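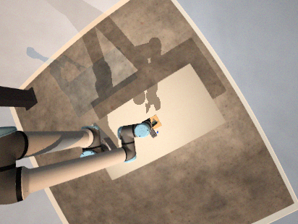
Mastov two-arm simulation: progress to Jan 26, 2025

Prepared by Luzius Koller for Cyrill Steiner

We finished 1,755 simulated runs this period. The learned policy completed 152 of them. The earlier draft gave a much better figure, but it counted any run where the gripper reached the small square over the cream board. I don't think reaching it should count as success, so I took those out.

The new training method may help. I can't say so yet. We tried it with five random seeds, and the best seed accounts for most of the gain. The other four look a lot like the old method.

I'm also wary of the lighting test. We varied the tabletop texture and hardly touched the shadows, and the arms throw heavy ones across the table and board.

Next: 36 fresh layouts, scored by someone outside the team. I would hold the Pluvton hardware order until we have those scores in May.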